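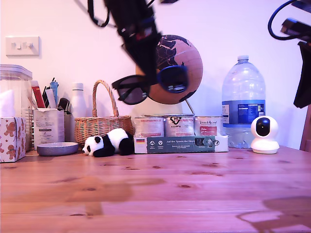
Posted by the Vindirville Day Trips page, 7/24/23

The Prinitz open day has been on our list since May, when the first notice went up at the library. Doors opened at ten and entry was free, with a map of the building handed out at the desk. The bus from Vindirville takes 40 minutes and stops across the road.

We started on the ground floor with the household rooms. The long table by the pale wall was the part I liked best, as it was all ordinary things you might have at home. The globe is a good size and has tan, cork-like seas with the land in black, the borders drawn in thin pale lines. Africa and the Middle East were easy to find. It stands on a round metal base. I would like one for the hall, though I suspect it would be a nuisance to dust.

In front of it was a cardboard tray of cans, still in its clear plastic, with a small German flag on the green and white front and a line beginning "Auf den Spuren der". My German stops at ordering lunch – I believe that much is "on the trail of the". There were dark sunglasses too, one lens grey-brown and the other looking nearly blue-black in that light.

The colour of the light is worth a mention. The wall is peach at one end and lavender further along, and the table picks up some of the pink.

Upstairs is the Satti room, which has old packaging and a short film lasting 16 minutes. The seats are hard. The Ornia store room was only open to groups booked in advance, so we missed it.

Lunch was soup and a roll in the canteen. Go before noon, as the queue was down the stairs by half past twelve. The lift is small and the cloakroom takes coins only. Last bus back is the number 36, from the same side as the entrance.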